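Where the paper goes: a small study of waste paper at Lirnham College
1 April 2019
By Sunita Nautiyal

For my project I wanted to find out how much paper my college throws away and how much of it could have been used again. I chose paper because every department uses it and because it is easy to sort by hand. The work was done in the main office, the library and the humanities staff room.

Before starting I read the college's own waste policy, which is two pages long and mostly deals with food. Paper is mentioned once. It says that all paper should go in the blue bins, but it does not say what should happen to sheets that have only been printed on one side.

Method

I collected the contents of the blue bins in the three rooms for 5 working days. Each afternoon I took the paper to an empty classroom and sorted it into two piles, one for sheets printed on one side and one for sheets printed on both. I left out envelopes, card and anything with a person's name or marks on it, as the office had asked me to. Shredded paper was also left out.

I then asked staff in the three rooms where paper waits before it is thrown away. Most of them said it sits on the desk first, in a tray or a pile, and is cleared when the tray gets full.

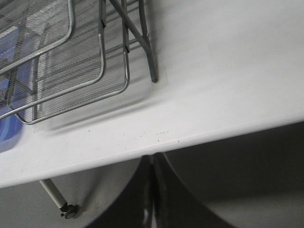 A wire-mesh desk organiser with curved tray rims.

Several people told me they would not look through a full tray before emptying it. One member of the office staff said she keeps a separate tray for scrap and uses the backs for phone messages. She was the only person I spoke to who did this.

Results

In total I sorted 966 sheets. Of these, 866 were printed on one side only. The other 100 were printed on both sides.

The main office produced the most. A lot of it was cover pages, which the printer adds to every job unless the setting is changed. I found 134 cover pages across the three rooms, all of them single-sided. The library had fewer sheets than I expected - students seem to take their printing away with them, even when it has gone wrong.

Discussion

The printers can all print on both sides, but this is not the normal setting. A user has to open a second menu to choose it. When I asked staff about this, some did not know the menu was there. Others said they had tried it and the paper had jammed, so they had gone back to single-sided.

My figures have limits. The collection took place near the end of term, when reports are being printed, so a different week might give a different result. I also could not count the sheets I had to leave out, and there were plenty of them.

Recommendations

The cover page should be turned off on all printers. Double-sided printing should be the normal setting, with the jamming looked at first in the main office. Each room should have one scrap tray with a label on it. I have sent these points to the site manager and am waiting for a reply.

Recent student projects
Bus use among first-year students in Lirnham
Lokum: how a sweet is made and sold
Water levels on the River Mok
Ivholm and its fishing families
Noise in the college library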